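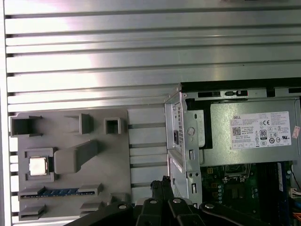 L. Mahasneh

Replying to the list, as I had three private mails asking the same thing after the last thread. The quoted message is the one I'm answering. I've cut it down to the questions.

On 10 August 2020 a list member wrote:
> We are choosing between the Medell linkage gripper and the Vamcombe
> parallel one for taking desktop PCs apart and putting them back
> together. Mostly memory and processors, later maybe fans and drives.
> You said you had both on the same arm. Can you say:
>
> 1. which one you would keep for memory modules
> 2. whether either of them can handle a bare processor without suction
> 3. where you put the wrist camera and if it can still see anything
> once the fingers are down in the case
> 4. if the Milia controller is worth the money or if the stock one
> from the arm is good enough
>
> We have no force sensor at the wrist and no budget for one this year.

Setup first, so you can judge how close it is to yours. One arm, one open Dell desktop case on the bench with the side panel off, and a gray plastic tray next to it for the parts. The tray has a cradle for the processor and two clips that hold a memory module lying flat. We made the tray ourselves and it went through several versions. The clip spacing was wrong twice. There's a lot of bare metal close to the work and it throws bright reflections, more on that under question 3.

Both grippers were run from the same mount with the same arm program, apart from the approach heights, which have to differ with the finger length. The Medell fingers are 52 mm from the last joint to the tip and the Vamcombe ones are shorter. We ran 50 tries per gripper per task, in blocks, swapping grippers between blocks. A try counted as good if the part ended up where it should be with no human hand on anything. I didn't count partial ones.

1. Memory modules

Picking a module out of the tray clips, both are fine. If your tray holds the part in a known place there's very little to tell them apart.

Putting it into the slot is where they differ. The Medell got 38 of 50. The Vamcombe did better on straightness, meaning the module came down closer to vertical, but the body is wide and it kept touching the power supply on the slots nearest to it. We had to turn the wrist to clear it, and then the camera cable got in the way. With the case as it stands I'd keep the Medell for this. If your case is more open around the memory, I might say the opposite.

The failures on the Medell were nearly all the same kind. The linkage lets the fingertips tilt a little when you push down hard, and a memory module needs a hard push. One end goes in and the other end stays up. What helped was pushing in two steps: set the module in the slot with light force, open, go up, close the fingers, and then press on the top edge with the closed tips, first one end and then the other. It costs time. The 38 is with the single push. I don't have a full block with the two step version yet, so I won't give a number for it.

Open the slot latches before you start, or give the arm a separate move for it. We tried to have the module push its own way past a half closed latch and gave up on that.

2. Bare processor

Yes, with both, but I wouldn't be relaxed about it. The processor has to be gripped by its edges and there isn't much edge. In the tray cradle it's easy enough, as we left gaps in the plastic where the fingers go. In the socket you have the retention frame around it, and the fingers have to get in over or beside that metal. Stock fingertips on either gripper are too thick. We ground down a spare pair for the Medell to a narrow tip and that made it possible. The Vamcombe tips are a shape we couldn't grind without losing the pad screws.

The load lever is a separate job. You need to push it down and out sideways before it lifts, and the arm has to follow the arc. A narrow fingertip from the side does it. Don't try to pinch the lever. We pinched it at first and it slipped out of the tips often enough that I stopped writing it down.

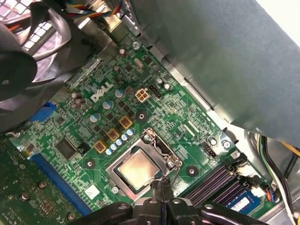
For orientation, check the corner mark on the processor with the camera while it's still in the tray. Once it's over the socket the fingers hide too much of it. We do the check from a fixed height with the fingers open, then pick, then go to the case with no further looking until the part has been released. If the check fails the arm stops and waits. I'd rather have that than a bent socket pin, and we have bent some.

If you have any chance of using suction for this one part, use it. Two fingers can do it and I answered what you asked, but a small cup on the flat metal top is the easier way. The only trouble is changing tools in the middle of a run.

3. Camera

Ours is a small one at the wrist looking down past the fingers. The lens sits 68 mm behind the palm of the gripper. We tried it further out and the view of the board was better but it hit the upper rail of the case when the arm reached for the far memory slot.

What you get with this mount is a view with the gripper across the bottom and the work above it. The linkage on the Medell spreads out to both sides and takes up a fair part of the lower view. The Vamcombe takes up a solid block in the middle, which I found worse, as you lose the tip and what's right under it. With the Medell you can at least see between the fingers.

Reflections were our biggest waste of time. The processor top is a mirror at some angles, and so is any brushed panel. Things we tried:

- lowering the exposure: helped for the metal, lost the dark memory slots
- a ring light at the wrist: worse in every way, took it off
- two lamps from the sides with paper over them: this is what we use
- marking the case with small stickers: works, but we want it to run on cases with no stickers

If you do any matching on the image, match on things printed on the board or on the mounting holes. The holes around the socket have been very steady for us. Cables are useless for this. They lie differently every time somebody opens the case, and ours run down along the side of the board right next to the memory. Tie them back if your project allows it. We don't, and a few of our memory failures were a cable under the finger.

4. Controller

I used the Milia for one month, last November, and have been back on the stock controller since. The Milia is smoother at low speed, and that does matter for the last few millimeters over a slot. It also reads the motor current of the Medell directly, so you get a rough idea of the grip force. With no force sensor at the wrist, that might be of use to you. It will not tell you how hard the arm is pushing down, only how hard the fingers are closing. I say this twice to everyone since the data sheet can be read the other way.

Against it: the setup files are a mess, each firmware change needed the joint limits typed in again, and the emergency stop wiring needs an adapter that isn't in the box. Ask for the adapter when you order.

For picking parts from a tray and placing them in a case, stock is good enough. I'd put the money into a second pair of fingers and the side lamps first, and later into the wrist sensor.

A few smaller things that didn't fit above:

Bolt the case down or clamp it. Ours moved a little under each memory push and we blamed the calibration for a week.

The finger bolts on the Medell work loose. Check them every day. Thread lock fixed it on three of the four and I still check all of them.

Don't use your good boards until late. Dead boards are fine for nearly all of this, as long as the latches and the lever still work.

I can send the tray drawing to anyone who wants it. It fits standard desktop memory only. There's an open socket and a square pocket along the top that we added for other parts, leave them out if you don't need them. For fans and drives I have nothing useful yet. If somebody on the list has run the Vamcombe with longer fingers I'd like to hear how much they bend.

> 4. if the Milia controller is worth the money or if the stock one
> from the arm is good enough

One more on this, I forgot: the loan unit we had was the older model. The new one is supposed to have different connectors, so ask about the adapter again before you believe what I wrote.

L. Mahasneh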